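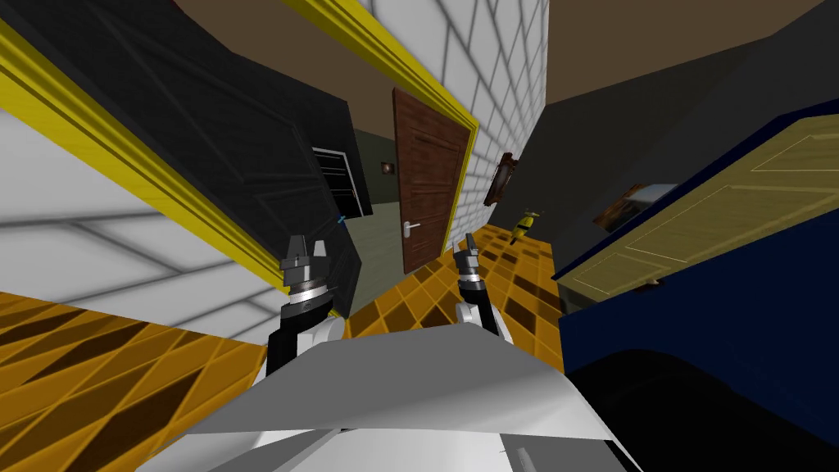

Running a door task in the simulator: house rules for the Dalon kitchen

These steps apply to every two-arm run in the Kan scenes. Read them before you load the robot.

1. Start with both grippers empty and in view. Drive to the door at 4 percent speed and stop short of the trim.
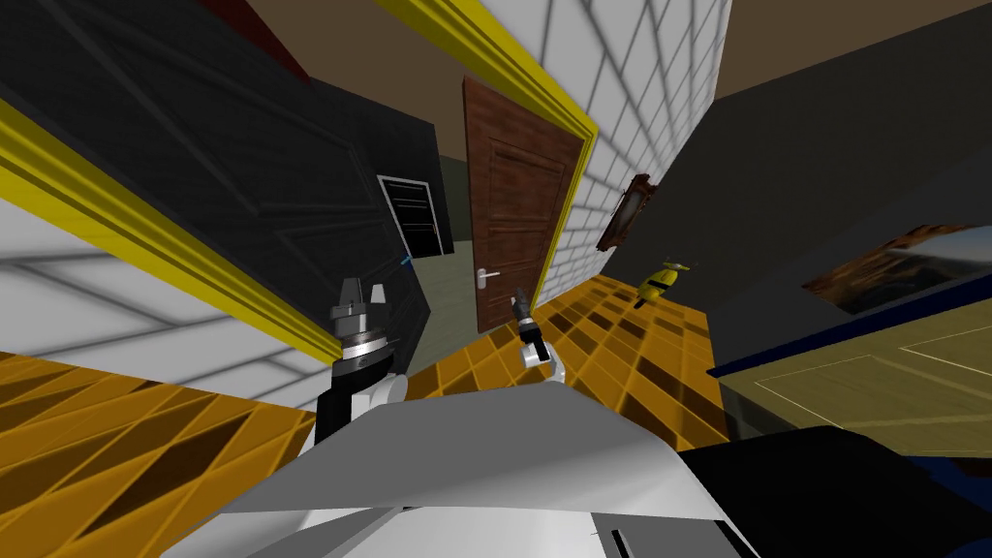

Both arms up, facing the brown door with the lever handle.

2. Check the wrist view before you move an arm. If the fingers are near a cabinet or molding, back off and plan the reach again. Set the force limit to 32 newtons. Do not raise it to get past a stuck door.

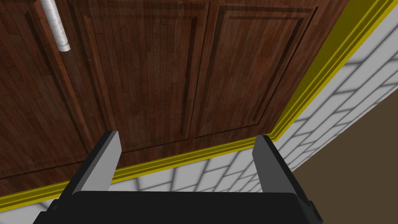 3. Close on the door slowly. Keep the palm clear of the frame, and keep the base still until the fingers stop moving. Swing the door with the arm first, then let the base follow. 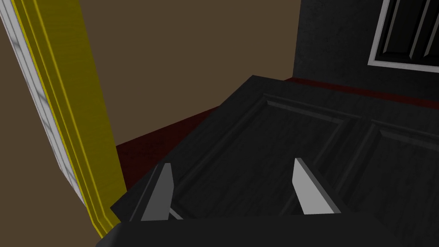 If the grip slips, open the fingers fully and start step 3 over. Any contact with the trim gets logged as a fault, even a light one. End the run at 300 seconds and save the log under the Josisville folder with the scene number, for example 1362.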